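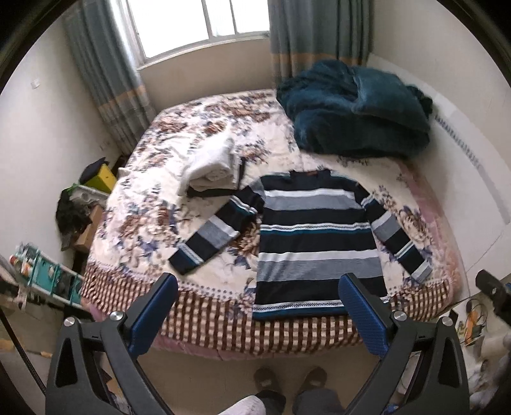
Brikine Lana y Punto, detergente líquido para prendas delicadas

Inicio > Cuidado de la ropa > Detergentes > Lana y punto

Marca: Branach
Formatos: botella de 792 ml y recarga de 2000 ml
Disponibilidad: en existencias
Envío: salida del almacén en 48 horas laborables

Descripción

Brikine Lana y Punto es un detergente líquido neutro para jerséis, chaquetas de punto, bufandas, gorros y mantas. Sirve para lana, mezclas de lana con acrílico, cachemira, alpaca, mohair y algodón de punto. Se puede usar a mano o en lavadora, siempre que la etiqueta de la prenda lo permita.

La fórmula no lleva enzimas proteasas, blanqueantes ópticos ni suavizante. Las proteasas atacan la fibra de origen animal, y los blanqueantes ópticos modifican los tonos crudos y grises con el paso de los lavados. El detergente hace poca espuma y se aclara con facilidad, también en agua fría.

El perfume es suave y pierde intensidad al secar. Hay una versión sin perfume, con la misma composición de base, que se vende solo en botella.

Formatos

La botella de 792 ml lleva tapón dosificador con dos marcas interiores: la primera para lavado a mano y la segunda para lavadora. El tapón se puede aclarar con agua y volver a cerrar sin secarlo.

La recarga de 2000 ml es una bolsa con boquilla y asa. No tiene tapón dosificador, así que conviene comprar antes la botella y rellenarla. La boquilla entra en el cuello de la botella Branach actual. En las botellas del modelo anterior, de cuello estrecho, hace falta un embudo.

Dosificación

Lavado a mano: una medida pequeña del tapón en un barreño con agua. Para una sola prenda fina basta con la mitad.

Lavadora, carga pequeña: una medida grande en el cajetín de lavado principal. No se debe verter directamente sobre la ropa seca.

Agua dura: añadir media medida más. Si no se conoce la dureza del agua de la zona, se puede empezar con la dosis normal y subirla si la prenda queda áspera.

Suciedad en puños y cuello: humedecer la zona, aplicar unas gotas con el dedo y dejar cinco minutos antes de lavar. No frotar con cepillo.

Modo de empleo a mano

Llenar el barreño con agua fría o apenas templada y disolver el producto antes de meter la prenda. Dar la vuelta al jersey, sumergirlo y presionar varias veces con las palmas. Dejar en remojo un máximo de diez minutos. Un remojo más largo no limpia más y puede hacer que los colores oscuros suelten tinte sobre las franjas claras.

Vaciar el barreño con la prenda dentro, sujetándola por debajo. Un jersey mojado pesa mucho y, si se levanta por los hombros, se alarga. Aclarar dos veces con agua a la misma temperatura que la del lavado. El cambio brusco de agua templada a fría, junto con el roce, es lo que más apelmaza la lana.

Para quitar el agua, enrollar la prenda en una toalla seca y apretar el rollo de un extremo al otro. No retorcer.

Modo de empleo en lavadora

Usar el programa de lana o el de lavado a mano, en frío o a temperatura baja. El tambor no debe ir lleno. En la mayoría de las máquinas, el programa de lana admite mucha menos carga que el de algodón; el manual de la lavadora indica el máximo.

Poner las prendas del revés. Si tienen cremalleras, cerrarlas. Las piezas con botones grandes o con calado se lavan mejor dentro de una bolsa de malla. El centrifugado, al mínimo – si la máquina permite quitarlo y escurrir con toalla, mejor todavía.

Secado

El punto se seca en horizontal, sobre una toalla o una rejilla, lejos de radiadores y sin sol directo. Antes de dejarlo hay que darle forma con las manos: alinear las costuras laterales, estirar las mangas sin tirar de ellas y colocar el bajo recto. A media mañana o a media tarde se le da la vuelta y se cambia la toalla si está empapada.

No se recomienda la secadora, salvo que la etiqueta la autorice de forma expresa. Tampoco se recomienda la percha, que deja marca en los hombros.

Prendas de rayas y jacquard

Las prendas que combinan tonos oscuros y claros necesitan una prueba previa. Se moja una zona interior, como la costura lateral, se pone una gota de detergente y se presiona con un paño blanco durante un minuto. Si el paño se mancha, la prenda debe lavarse sola, en agua fría y sin remojo, y el aclarado ha de hacerse enseguida. Durante el secado conviene meter una toalla blanca fina entre el delantero y la espalda.

En las prendas de jacquard, los hilos que pasan por el revés se enganchan con anillos y uñas. Hay que tenerlo en cuenta al darles la vuelta.

Qué no se debe lavar con este producto

Cuero, ante, piel, prendas con relleno de pluma y tejidos con membrana impermeable. Para pluma existe Brikine Pluma, que se vende en ficha aparte. Las prendas con parches de cuero deben llevarse a una tintorería o lavarse según las instrucciones del fabricante.

La seda lisa se puede lavar con Brikine Lana y Punto, pero a veces pierde algo de brillo. Recomendamos probar antes en una zona que no se vea.

Conservación

Guardar la botella cerrada, de pie y a temperatura ambiente. Por debajo de cero grados el líquido se enturbia; recupera su aspecto al volver a una temperatura normal y no pierde eficacia. Una vez abierta la recarga, es preferible pasar el contenido a botellas en lugar de dejar la bolsa a medio cerrar.

Mantener fuera del alcance de los niños. En caso de contacto con los ojos, aclarar con agua abundante. Las personas con piel sensible deben usar guantes en el lavado a mano. Las advertencias completas figuran en la etiqueta y en la ficha de seguridad, que enviamos a quien la solicite.

Preguntas frecuentes

¿Se puede usar con suavizante?
Se puede, aunque no hace falta. En lana, el suavizante deja una película que resta cuerpo al punto.

¿Quita las bolitas?
No. Las bolitas salen por el roce y se retiran con un quitapelusas o un peine para lana, con la prenda seca y extendida sobre una superficie plana.

¿Elimina manchas de grasa?
Las recientes, normalmente sí, con la aplicación directa descrita más arriba. Las antiguas pueden necesitar dos lavados o un quitamanchas apto para lana.

¿Cada cuánto hay que lavar un jersey?
Depende del uso. Si se lleva sobre una camiseta, suele bastar con airearlo después de cada puesta y lavarlo cuando haga falta. Antes de guardarlo para el verano sí conviene lavarlo, aunque parezca limpio: las polillas acuden a los restos de sudor y comida.

¿Sirve la recarga de otra fragancia en la misma botella?
Sí, con la botella vacía y aclarada.

Envíos y devoluciones

Los pedidos salen del almacén de Clultik en Bañez. También se pueden recoger allí sin gastos de envío, marcando la opción correspondiente al finalizar la compra. Las recargas viajan en caja reforzada y en posición vertical. Si una llega con fugas, basta con enviar una foto del paquete para que mandemos otra.

El plazo de devolución es de 14 días desde la entrega, con el precinto intacto. Los productos abiertos no se pueden devolver, salvo defecto de fabricación.

En agosto el almacén trabaja solo por las mañanas y los plazos de salida pueden alargarse.

Productos relacionados

Brikine Pluma, botella
Brikine Lana y Punto sin perfume, botella
Bolsa de malla Branach, tamaño mediano
Rejilla plegable Branach para secado horizontal
Peine para lana Branach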